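Questions about the white box, updated 2018-05-07. Ask Merja Manninen if yours isnt here.

## Which side is the face?

The smooth one with the small dark rectangle near the middle. Plain white, long and flat.

## Where do I hold it?

By the ends when it's level. Leave the middle clear.
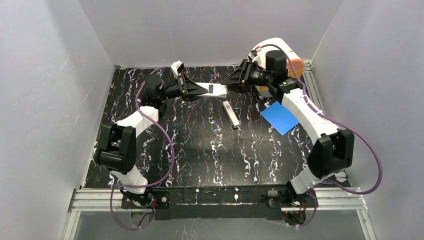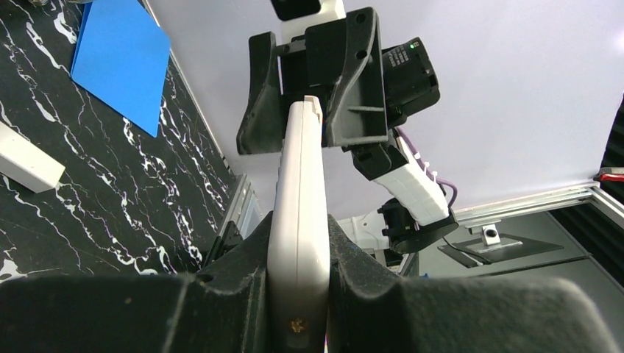 ## Can I wipe the marble-look top?

Yes. Soft cloth, no scouring powder. Streaks show up fast on the black so dry it right afer.

## Do you ship outside Riihimäki?

From June. Orders go thru Kasen, allow 13 days. Spare parts: 2 per order max.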